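Storkska: Deluxe Harbour Edition
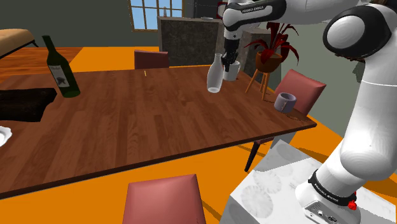
I'll admit I came to Storkska backwards. A mate sent me the soundtrack, I had it on in the car for a week, and only then did I find out there was a whole game about running a ferry company attached to it. I bought the standard version that night, played it until my eyes hurt, and now I'm stocking the Deluxe Harbour Edition in my little online shop so I can go on about it to more people.

If you've never seen it, it's a management game crossed with a puzzle game, with a bit of fishing on the side. You start with one rusty boat and a timetable that makes no sense, and you slowly connect up the islands. Each island wants different things at different times of day. Bunnag, the second one you reach, is my favourite, mostly for the night market and the colour of the lanterns on the water. You can lose a whole evening there trying to get the late boat to line up with the fish auction (I have, more than once).

What's in the box

The game on disc, or a download code if you pick the PC version
A cloth map of all 9 islands
The soundtrack on CD, 43 minutes
A 109-page art book, softcover
The Dernura expansion, as a code on a card

The Dernura expansion is the big one for me. It adds a frozen northern route with ice, fog and a very grumpy harbour master, and it changes how you plan everything. Your cheap boats can't go up there at all, so you'll want to save up before you take the first contract. I didn't, and I spent two seasons paying off a tow. Fun though!

The cloth map is nicer than I expected. It's a proper woven thing with stitched edges, and it's big enough to hang on a wall. It does come folded, so give it a light iron on the back if the creases bother you. The art book is mostly boat sketches and early versions of the islands, with a few pages on characters who got cut. I'd have liked more writing in it, but the sketches are lovely.

Does it run well?

On console I've had one crash, on the loading screen going into Bunnag, and it had autosaved just before. The text is small on a TV. There's a larger text setting under Display, and I'd turn it on straight away. On PC it ran fine on my old laptop with the shadows turned down. You can play with a controller or a mouse, and I reckon the mouse is better for the timetable screens – dragging routes around with a stick gets fiddly.

Co-op is for two players on the same couch. There's no online play, and I haven't heard of any plans to add it. Postano, the studio, have said there'll be a free update in October with new boats and a photo mode.

Ordering

I've got both versions on the shelf, and I pack orders most mornings. The box is a bit bigger than a normal game case, so it goes as a parcel and won't fit through a letter slot. Limit of 6 per customer, which I only mention after someone tried to buy the lot. Codes can't be returned once the card has been scratched, but if your disc turns up damaged, send me an email with your order number and I'll organise a new one.

Already own the standard version? Your save carries over, and the Dernura route opens up once you've finished the third contract. The expansion isn't something I can sell you by itself, sorry – you'd need to get that through your console's store.

Page updated 5 July 2022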